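Leave the Thread Long Enough to See

I have taught basic suturing for 21 years, and I think we hurry people past the interrupted stitch. It is the plainest stitch there is. You go in one side, come out the other, tie, cut, and start over. Students learn it in an afternoon and want to move on to something that looks harder. I would keep them on it until March.

My colleague Barry Sedgwick disagrees. He says a bored student learns nothing, and that the running stitch teaches the same hand skills with less thread. He is right about the thread. We went through 3544 packets last year, and the bill from Vurnlow was not small.

But a running stitch hides its mistakes. If one bite is too shallow, the next one pulls it along and the line still looks fairly even. Interrupted stitches stand alone. Each knot is either square or it isn't, and each bite either matches its partner across the wound or doesn't. You can cut out one bad stitch and leave the good ones where they are.

I also ask for long tails in practice. Hongmei Jin, who trained with me, used to trim hers so close that I couldn't tell how she had tied them. Long tails are untidy, and on a patient I would want them shorter. On the bench they show me which way the knot was laid.

Then there is the thread that hasn't been used yet. Beginners let it pile up beside the work and forget it. I don't mind loops on the mat – I mind loops that catch on something in the middle of a pull. Know where your slack is before you draw the needle through.

Stopping partway is worth doing too. With a couple of stitches tied and the rest of the wound open, you can still judge the spacing and change it.
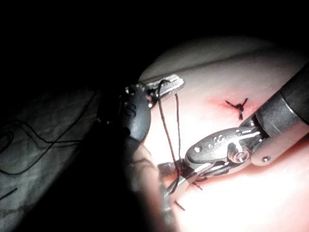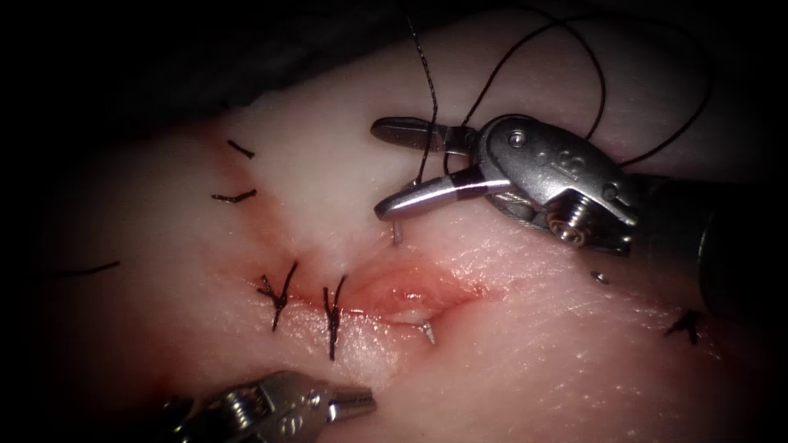
Thread held over the pad, and a closure with two stitches tied and the needle in for more.

What I would change

I would give each student 40 minutes a session on one short wound, with no prize for finishing. Brenda Mapplebeck tried it with her evening group and had 28 pieces to look over afterward. Plenty were half closed. She marked them on spacing and knots alone, and I would do the same.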